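# A River Town Throws Its Own Party

The drums start at six in the morning in Talden, well before the fog has lifted off the water. By the time I get down the hill from the guesthouse, the bread stalls are already three deep and a brass band is tuning up behind the ferry office, badly and very loudly. I've been to plenty of regional festivals. I have rarely wanted to stay at one as much as I wanted to stay at this one!

The River Days fill a long weekend every August. They began as a blessing of the flat-bottomed boats that used to carry grain down to Gutel, and the boats are still the heart of it: 56 of them this year, painted from bow to stern and tied up along the old grain wharf. Each comes from a different street or hamlet. The smallest belongs to Pawłowska, a village of 258 people on the far bank, and it gets the biggest cheer every time it moves. 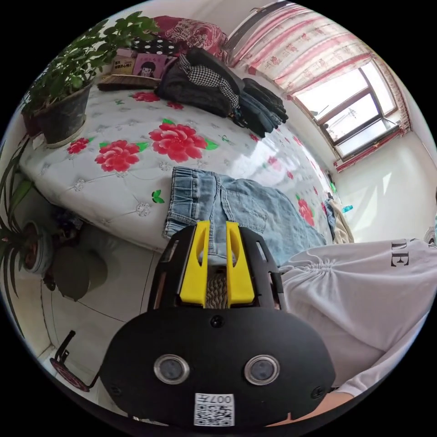 ## The procession

What I loved most was how slow it is. The boats leave the wharf at two in the afternoon and take until dusk to cover a stretch you could walk in 30 minutes. They stop at every landing. At each one there's a song, and the song belongs to that landing, and people on the bank will correct you if you hum the wrong one (I did, and they did).

The Pawłowska song has two verses and a chorus that goes up where you expect it to go down. Schoolchildren sing the first verse from the boat, and the second comes back across the water from the bank. I heard it four times over the weekend and got goosebumps every time. An old recording plays in the town museum, slower and lower, with a fiddle under it that has since dropped out. A few of the younger players are learning the fiddle part again from that recording, and they tried it in public for the first time this summer, standing in the stern with their shoes off.

Then there's the food. Smoked river trout on flat rye bread, sour plum soup served cold, and a walnut cake so dense that the stallholders cut it with a wire. Go for the soup first. By evening it's gone, and the lines for the trout are long enough that people bring folding chairs.

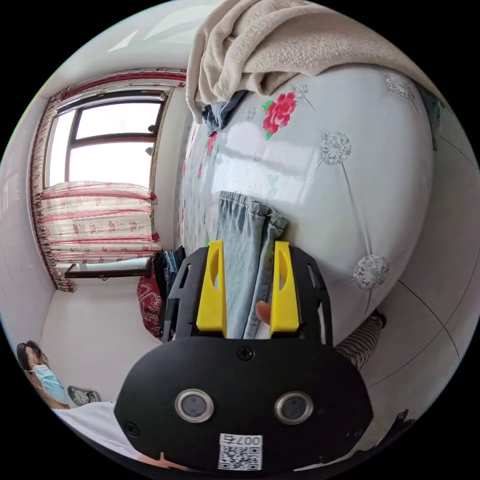 The second day belongs to the hill villages, who come down with their own dances and a good-natured grudge against the river people. Their dancing is all heel work, done on boards laid across the market square, and the sound carries clear to the bridge. The hill costumes are heavy wool, even in August, with red braid at the cuff that tells you which valley the wearer comes from. I spent a happy hour trying to learn the patterns and can now reliably pick out one.

A tug-of-war closes the afternoon, river against hill, with a rope that lives the rest of the year in the church tower. The hill won. There was some muttering on the wharf about wet grass.

## Growing, carefully

Crowds have been getting bigger, and the town is thinking hard about how to handle that. Cars now stay out at the Soltel turnoff, and a shuttle bus runs in from there until midnight. Rooms in town go first to families coming home for the weekend, so visitors mostly stay in farmhouses on the ridge — a lovely arrangement if you don't mind roosters. The craft market is limited to people who make what they sell. I came home with a willow basket, a jar of plum paste and a wooden whistle I've been asked to stop playing.

There's talk of a winter edition too, with lanterns on the ice. I'd be on the first bus. 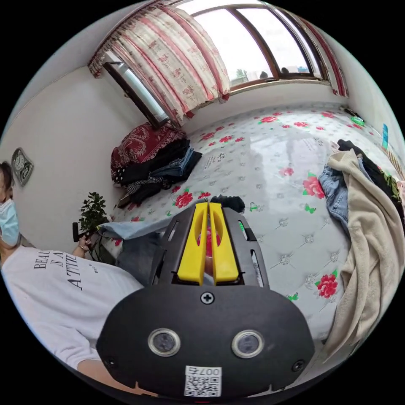

**Do you need a ticket for the River Days?**

Everything on the wharf and in the square is free, and so are the landings along the procession route. The only paid event is the closing supper on the last night, held at long tables under the lime trees. Seats for that are sold at the ferry office from the first morning, cash only, and they go before lunch. Bring a sweater, because the river gets cold once the sun is down, and bring your own cup for the soup.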